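Shared cell talk — notes, Thursday version
slot is 21 min, leave 5 for questions, don't run over like in Drekville

OPEN
Hi, thanks. Vasco Coelho, I look after cell rules at Condis. Not a lawyer, not selling anything. Going to talk about the boring page taped to the wall next to the robot, and why ours got shorter.
Ask: who has a written rule for when a person may reach into the work area? (wait for hands) Who has read it this year? (wait again, don't fill the silence)

WHERE WE STARTED
Old rulebook. Came over from Antunes with the first arms. Written for a fenced cell — gate, lock, light curtain, person outside, robot inside. Fine for what it was.
Then we moved to table work. Packing, sorting, food items, trays and boxes. Person hands things over, resets the table, steps back, arm runs, person comes in again. All day long. The gate is gone, but the rulebook still says "close the gate."
So people made up their own rules. Every shift different. One shift stopped the arm for every reset, one shift only paused it, one shift waited for it to go to home and called that stopped. It isn't. Say this slowly.

PAUSED IS NOT STOPPED
Paused = program is waiting. Something can un-wait it. A timer, a remote session, a coworker at the other keyboard.
Stopped = it can't move until a person at the table says so.
The only distinction I want everybody to take home. If they forget the rest fine.
Our rule now: hands over the table, arm stopped. Not paused. The person whose hands they are does the stopping and does the restart. Never hand the restart to somebody across the room.

THE RESET
Most of the close calls we wrote up were in the reset, not in the run. Makes sense, that's when people are close and in a hurry and looking at the product. Both hands full as well — so if your stop button needs a hand, think about where you put it. We moved ours to hip height on the person's side. Cheap fix, took us far too long.
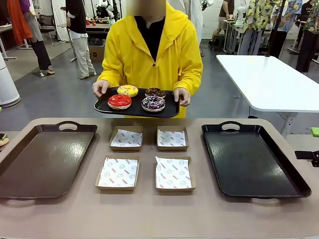

Order of a reset as we teach it now:
Stop the arm.
Say "in" out loud.
Set down what you carry first, then straighten, then fill. Don't lean across with a loaded tray.
Check nothing is left in the path.
Step back behind the tape.
Say "out." Restart.
Saying it out loud felt silly for the first week. Then it didn't. New people pick it up from hearing it, which the wall page never managed.

CLOTHES AND SLEEVES
Gets a laugh usually, let it. But we mean it. Rule used to be "suitable clothing." What is suitable? Now it says: nothing that hangs past the wrist when your arm is straight out over the table. Hood strings tucked. Lanyards off, not flipped over the shoulder. Hair back. You check it standing at the table with your arm out, takes 2 seconds.
Where the job calls for a costume or a gown or a coat — same test. If it fails, arm stays off until you are out of reach. No arguing with the lead about it.

FOOD
Short because I'm not the food person. If the product is going to be eaten, it is food rules first and robot rules second. If it's a test item and is NOT going to be eaten, mark it, and bin it at the end of the day. Don't let the two kinds share a tray. We had a box go back to the break room at Grornero, somebody had a bite before we caught it. No harm done, but I wrote a very long email.
Gripper pads: cleaned at the start, cleaned after a drop, cleaned at a product change. Write it down whan you do it, not at the end of shift from memory.

PEOPLE WALKING BY
Open rooms are the hard part. Folks at other benches, visitors, someone getting a box. They don't know your cell is live.
Tape on the floor, one color, same color at every table. We had three colors at one point, no one knew what they meant, me included.
One named person per table. Name on a card at the table. If they leave, arm is stopped and the card gets turned over.
Visitors stay outside of the tape even when the arm is off. Easier to teach one habit.

WHAT WE CUT
Old rulebook was long, new page has 6 rules. Everything else went in the training, where you can ask questions about it. If a rule needed a second paragraph we took that as a sign it was two rules or none.
Things I'd keep no matter what: stopped not paused, own your restart, the sleeve test.
Things we are still fighting about: whether slow speed counts as safe enough for hands in. I say no. Half my team says it depends on the tool. Bring this up only if there's time, it eats the whole slot.

DON'T COPY OUR PAGE
Say this clearly. Do your own risk assesment, your own arm, your own tool, your own table. Our page goes on top of the standards you have to follow, it doesn't replace them. Take the format if you like it.

QUESTIONS — likely ones
Remote operators? Same rule, the local person holds the restart, remote asks and waits.
Night shift alone? We don't allow it. Two people in the room.
Can I have the page? Yes, grab me by the door, I have printed copies.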